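31/05/2022 – Cloth handling, hand-held gripper demonstrations, Flemgate room

Entry by Eyerusalem Derese. Continues the Gilulov task list, item 2 (hold and spread).

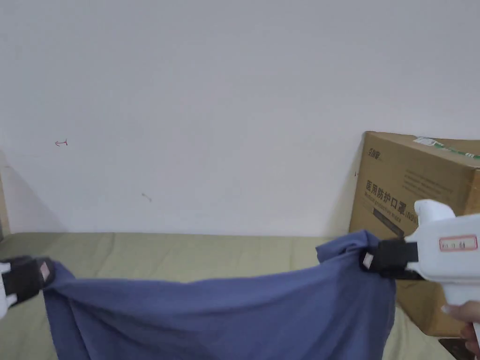 *Blue-grey cloth held by both corners, right gripper with the red-bordered sticker.*

**Purpose.** To record demonstrations of a single piece of cloth being lifted by two corners and held out before folding. The demonstrator works with a gripper in each hand, and the recorded motion is used to train the folding policy on the Ejigu arms. No arm was powered for this work.

**Procedure as followed**

1. Place the cloth in a heap on the padded surface. Do not arrange it.
2. Start the recording with both jaws open and in view of the head camera.
3. Take the left corner first, then the right.
4. Raise both hands together and draw the cloth out until the top edge is steady.
5. Hold for a slow count, lower, release, stop the recording.

**Observations**

The cloth is seldom straight along the top. With the hands at a comfortable distance it sags in the middle, and pulling harder tends to drag a corner out of the jaw. I have accepted a shallow curve as a correct hold. The written instruction says "taut" and should be amended, as the person labelling at Guvovthorpe will otherwise reject good episodes.

Bunching beneath the right jaw remains the commonest fault. It comes from closing on too much material. An episode with folds under the jaw is kept if the top edge can still be followed from one gripper to the other, and is marked "gathered". I should like a second opinion on this rule before the July set.

The left gripper drifts towards the edge of the camera view whenever the cloth is drawn out wide. Its jaw generally stays visible but the body does not. Tracking held in the episodes I replayed – I have not replayed them all. Demonstrators should be asked to keep the hands closer to the centre line, even at the cost of more sag.

Trigger pressure was discussed again. The right handle is tiring over a long session and the grip relaxes without the wearer noticing. Short breaks are to be taken between blocks, and the jaw opening checked against the zero mark at each restart.

**Records**

The Gilulov set stands at 2,017 episodes across all cloth tasks. The target for this item alone is 600, with 800 preferred if the mixed fabrics arrive. Files from this entry are under the Flemgate folder, not yet copied to Guvovthorpe.

**Outstanding**

- Amend the wording of step 4 in the task sheet.
- Agree the "gathered" label with the Ejigu group.
- Replay the remaining episodes for left-hand tracking.
- Repeat a short block with a heavier cloth, same surface, same camera height.

E. Derese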